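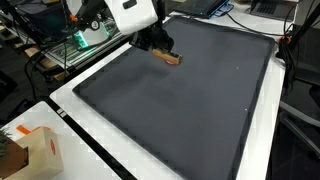
Feb 15, 2018

I have been putting off writing about the Eredley replay because I wanted to be sensible about it, and sensible takes me a while. My voice has only just come back, my good boots are still stuffed with newspaper by the radiator, and I think I can now manage it without using capital letters all the way through.

For those who don't follow the lower reaches of county football (most of you, I know, and bless you for reading anyway), the Drindby Cup is the knockout that our little corner of the league plays through the winter. It has a small dented trophy and a draw that gets done in the function room of a pub in Drindby itself. Winning it gets you nothing much apart from the trophy and a very late night. I have wanted Grirkel to win it since I was small enough to sit on the wall behind the far goal, and we never have in all that time, though we did once lose a final in the rain, and I still have the programme somewhere, all the pages stuck together.

So, the first match, at our place, finished two each. We were dreadful for an hour and then for the last stretch we were magnificent, the way we only ever are when it's nearly too late. I walked home that night feeling we had got away with something. My dad rang, as he always does, and said a replay at Eredley was as good as a defeat, and I told him he was a miserable old so-and-so, and then I lay awake thinking he was probably right.

If you've not been to Eredley, the ground is at the bottom of a lane that the satnav will tell you doesn't exist. There's a field for parking, with a lad in a big coat waving you into the muddiest part of it. Our supporters' coach was meant to take us, but it never got past the roundabout, so we all piled into whatever cars people had and went in a sort of convoy, losing each other at every junction. I had two people in the back I'd never spoken to before, and by the time we got there we knew all about each other's knees.

I will say this for Eredley, they do a lovely chip. Proper fat ones, with the vinegar in a bottle and no sachets anywhere. I had mine leaning on the rail by the corner flag, and the wind was coming straight across the pitch with nothing to stop it, and I remember thinking that if we lost I'd at least had the chips. That's the frame of mind you get into, following Grirkel. You learn to bank your small pleasures early.

We went a goal down almost at once. I won't describe it, it was a throw-in, nobody marked anyone, you've all seen it happen. And then for the rest of the half we just kept having the ball and giving it back. The man next to me was keeping up a sort of low moan, like a fridge. Their keeper had a very good game, I should be fair to him, and he took some stick from our end about his bright orange gloves and laughed at most of it, which I liked him for.

Half-time I went for tea and missed the restart, and so of course I missed our equaliser! I heard it. I was standing there with a cup in each hand and the noise went up from the wrong end, our end, and I ran (I say ran) and got tea all down my sleeve. Everyone has since told me how good it was. Apparently a left-foot shot from well outside the box that went in off the post. I have decided to believe I saw it, and in a few years I expect I will have.

Then they scored again, from a corner, and my dad's voice was in my head as clear as anything. I looked at the clock on the clubhouse and it said 70 minutes, only it's been known to stop, so who can say. Our manager took off the big centre half and put on the young winger from the reserves, and there was a bit of grumbling round me about that. I grumbled too. I'd like that on the record, as I've noticed how many people now claim to have thought it was a brilliant change.

Well, he was unplayable. He just ran at them, every time, and they were tired and the pitch was like pudding, and he seemed to be the only one out there whose feet weren't sinking. He made one for the captain with a cross so low I thought it had gone behind, and then with hardly anything left he won a free kick by the touchline, got up, shoved everybody else out of the way and put it in himself. 3-2! I hugged the fridge man. I hugged one of my two passengers and I think I hugged an Eredley steward, who took it very well.

There must have been 100 of us behind that goal and I don't believe a single one wanted to go home. We stood in the dark singing that song about the goat (don't ask, it's older than I am) until they started turning the lights off over our heads. The players came across, plastered in mud, and the young winger looked as if he might cry or be sick. I got back to the car and couldn't find the keys, and they were in my chip paper, in the bin. We found them in the end.

I rang Dad from a lay-by. He had already heard, naturally, and what he said was that we'd never beat Szabo Athletic in the semi. Perhaps we won't. They've got money, or at least they've got a stand with seats in it and a physio with her own room, and they put a hatful past us back in August when we were supposed to be fresh. We've never got a thing from their place in the league either. But it's one match, and it's on our pitch, with our slope, and if the rain keeps up they won't enjoy the bottom corner one bit.

I've been asked if the car-share is happening again for the away games, and yes, I've got room for two in the back and one in the front if you don't mind the dog blanket. Leave a comment underneath and I'll get back to you. Please bring a bag to stand your boots in. I'm still getting Eredley out of the carpet, and I found a chip under the passenger seat this morning that I'd rather not think about.

For the semi I shall be in my usual place by the tea hut, with the old scarf on, and I'm going to drink my tea before half-time so that I can't miss anything. Dad says he might even come.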